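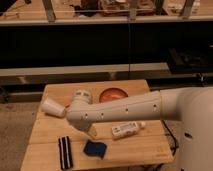
Ticket: Draltuda policy descends to the wrong height on Gresham station
Component: evaluation / action decoding
Opened: August 3, 2022
Priority: normal
Status: closed, fixed in config

Problem

The goal-image policy trained with Draltuda reaches the right object on the Gresham table but often stops short of the surface. The gripper closes above the object and the arm moves off to the goal position with nothing in it. It is worst on flat, soft things. Taller objects get picked up most of the time, which is why we missed it in the first round of tests.

Expected: grasp rate on soft objects close to what we had with the previous checkpoint.
Seen: the arm goes to the correct spot over the table, then closes early.

Setup

Training set is 1854 demonstrations, all teleoperated, mixed from the Gresham table and the older Mugo table. Same arm model on both. The policy takes the fixed camera image plus a goal image and outputs a change in end-effector position, a change in rotation, and a gripper command. Episodes are logged through Erkon at 5 Hz. An episode ends when the operator marks it or when it times out.

Evaluation is 80 rollouts per checkpoint, split evenly over the object list. Object positions are drawn before the run and the same list is used for every checkpoint, so two checkpoints can be compared start by start.

Steps to reproduce

1. Load the current checkpoint and the default Gresham eval config.
2. Put out a soft object with at least one distractor near it.
3. Set a goal image with the soft object moved to the other half of the table.
4. Run the episode and plot commanded and measured height from the Erkon log.

The plot shows the commanded height leveling off before the gripper command switches to close. The measured height follows the command closely. The arm is doing what it is told.

Update 1: ruled out the controller

Replayed recorded actions from the training set open loop, with the same controller gains. The arm reached the recorded heights each time. Also swapped the gripper fingers for the spare set in case they were seated wrong. No change. Put the old ones back.

Checked the table height in the safety box as well. The lower limit is below the tabletop, so the clamp is not cutting the motion off. There are no clamp warnings in the log for any of the failed episodes.

Update 2: ruled out the camera

Suspected the camera had been bumped. Overlaid the first image of a fresh episode on one from the training data, using the table edge and the long shelf board at the back to line them up. They match well enough that I would not blame the camera. Reran a handful of starts with the blue item and the striped one side by side. 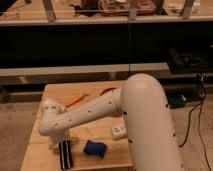
Gresham table, fixed camera. Gripper over the striped object, blue item to its right.

The horizontal position is not the issue. In these runs the policy picked the correct object out of the clutter even with the two soft items close together. If the camera had moved I would expect a sideways error too, and there is none that I can measure.

Also tried cropping the background out of the input, in case the shelves mattered. The height curve looked the same.

Update 3: the action statistics

Draltuda normalizes each action dimension with a mean and standard deviation computed over the whole dataset. The Mugo data was recorded with an earlier version of the teleop script, and that version wrote vertical motion at a different scale. Nothing in the file header says so. I found it by plotting the vertical action against the actual change in height for one episode from each table. On Gresham the points fall on the expected line. On Mugo the line is much steeper.

So the policy was trained on two different meanings of "down" and learned something in between. Sideways motion was written the same way by both scripts, which fits what we see on the table.

Fix attempted: throw out the recorded actions and recompute them from the logged end-effector poses, for both tables, before computing the statistics. This is a relabeling pass only. Images and gripper commands are left alone. Where a pose was missing I dropped the transition and did not interpolate.

Retrained from scratch with the same seed and the same number of steps.
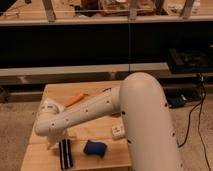 Update 4: results after relabeling

Ran the full evaluation list again with the new checkpoint. The early close on soft objects is gone from the height plots. The commanded height now keeps going down until close to the surface before the gripper command switches. Grasp rate on soft objects is back in line with the previous checkpoint, and taller objects did not get worse. Per-object results are in the Erkon run folder under the relabeled tag.

There are still failures. The ones I looked at are of two kinds: the gripper catches only a fold of fabric and loses it during the move, or the goal image has the arm covering part of the object and the policy heads for the wrong spot. Neither is related to this ticket.

Fine-tuning the old checkpoint on relabeled data for up to 1000 steps was also tried, to save the full retrain. It helped some but the height was still uneven between starts. Retraining is the better option.

Changes made

- Relabeling pass added to the Draltuda data loader, on by default.
- Loader now stops with an error if recorded actions and pose differences disagree by more than the set tolerance.
- Teleop script version is written to the episode header from now on.
- Old Mugo files left as they are on the server. Do not train on their raw actions.

Still open

Rotation has not been checked the same way. The two scripts may differ there too. Moved to a separate ticket, planned for September.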